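Soylu 20 A bench supply, first notes
May 13, 2018
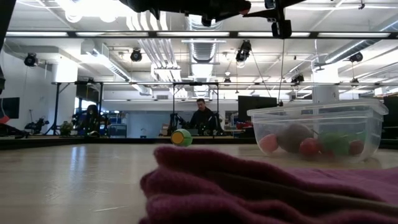
The table, with a maroon cloth and the green ball.

The Soylu replaces a Skollo unit that dropped its output whenever a cold battery pulled more than half the rated current. I ran it on a 12 V flooded battery from the truck, parked since winter.

Bulk stage held steady at 14.4 V. The switch to float came later than the manual says – I would set the timer by hand. Capacity put back, by the unit's own counter, was 3763 mAh in the first run and 1769 mAh in the second. The counter resets if you unplug the leads, so write the number down first.

Fan noise is constant above 10 A. The clamps are stiff and the leads are too short for a truck with a side-mounted battery. Melur Halim has the same model and added longer leads in a heavier gauge, with no voltage drop worth logging.

Next is the desulfate mode, on the older battery from Clornley.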